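Projects > Bin Picking > Stekham set > README

February
by Telmo Villanueva

# Stekham bin set: README and house rules

Read this before you download anything. Then read it again before you write to Pantelis, who has answered the same four questions since the first release and has begun answering them in fewer words each time.

## What you get

The set holds 600 pick attempts from one cell, sorted into 14 folders by object mix. Each attempt has an image sequence, joint positions, gripper commands and a plain text note from the operator. The notes run from "ok" to a paragraph of grievance. We left them as written, apart from the swearing.

103 attempts are marked "void". They stay in the set. A void attempt is one where a rule below was broken, and the note says which. If you train on them without filtering, that is between you and your loss curve.

## Rules for the cell

Anyone adding attempts follows these. They were drafted at Flurnport over one long afternoon and have been argued over ever since.

1. The bin is clamped before the arm is powered. A bin held in place by its own weight and your optimism is an unclamped bin.
2. Check the cable run by hand through the full reach of the wrist, at low speed, at the start of each shift.
3. No hands in the bin while the drives are live. Reaching in "just to turn it over" voids the attempt and gets you a talk from Pantelis.
4. Nobody changes the speed limit in the middle of a folder.
5. Objects go in by tipping them from the tray. Do not arrange them. We can tell, because people who arrange things always leave a nice gap where the fingers go.
6. Write the note before the next attempt, while you still remember what you were annoyed about.
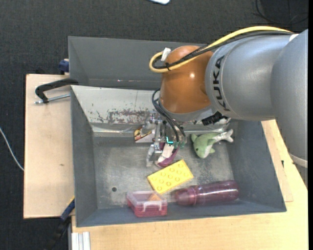

Object choice gets its own rule, because it caused the most email. Every mix must include at least one thing that is soft, one that is rigid, and one that lets light through. A dolphin in green plush, a studded yellow block and a see-through purple bottle will do nicely in the same load, and they fail in different ways: the first squashes, the second wedges against its neighbors, and the third confuses any depth sensor we have tried. A bin full of identical cartons makes a lovely success rate and teaches you about cartons.

## Labels

`success` means the object left the bin and reached the drop tray. Lifting it and dropping it back is `slip`. Picking up two things is `double`, even if both arrive. We know you would like to count that as a bonus. The Barbier group did so for a whole folder, and we relabeled it by hand.

`contact` is set when the gripper touches a wall of the bin. Scraped paint on a wall is no evidence for any particular attempt. Use the force log.

## Known problems

- Folder 7 has its clock set wrong. The order of attempts is right and the times are nonsense.
- Operators differ in how they use `slip`. Two of them appear to have used it as a mood.
- The Fesent loader expects the old column names. There is a script in `tools/` that renames them, and it prints a warning you can ignore.

## Sending us attempts

Include the signed shift sheet, the raw logs and the notes. Please don't trim the failures first. A batch with nothing but successes goes to the bottom of the pile, where Pantelis will get to it with a sharp pencil.

Contact: Pantelis Chrysikopoulos, data desk, Stekham | © Stekham bin set contributors | Back to top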